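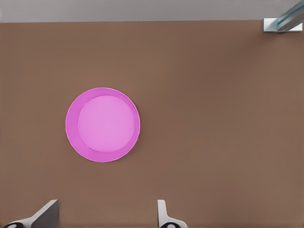
Figure 4-1. Simulated tabletop with one pink dish, seen between the gripper fingers.

Section 4. Table Clearing and Item Handover (Simulation)

The Gumede trainer evaluates whether two arms can share a simple kitchen chore. At this release, clearing a table remains a supervised task. Operators should not treat a completed trial as proof that the system is ready for household use.

4.1 Preparing the Trial

1. Open the Clostari console and select Table, Two Arms.
2. Load the dish model. Confirm that the dish is empty and rests flat on the tabletop.
3. Set the time limit to 82 seconds.
4. Set the number of trials to 500. The maximum for one session is 2000.
5. Select Home, then wait for both arms to report Ready.

Note: Dish position changes with each trial. Do not correct it by hand.

4.2 Running the Handover

6. Load the fruit model and select Start.
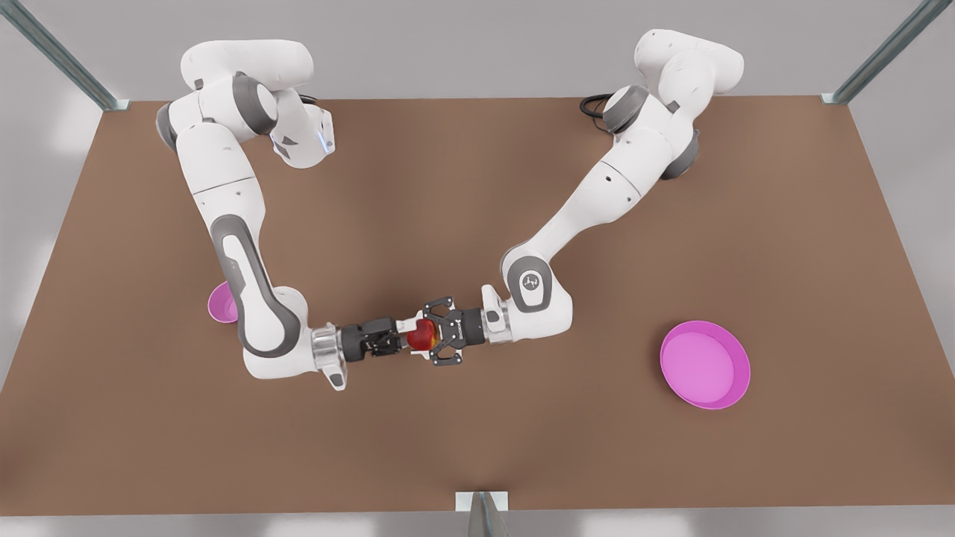
7. Keep both grippers closed until the receiving arm reports a firm hold. Release the giving arm only after that report appears.
8. If the fruit drops, select Record Fault. Do not restart the trial.

Caution: Grip force values set in simulation must not be copied to physical arms. Soft fruit may be crushed, and thin dishes may crack.

4.3 Known Limits

Stacked dishes, wet surfaces and leftover food are not supported. Results from the Virkthorpe and Trokalbridge sites are to be reported separately until the September update has been installed at both.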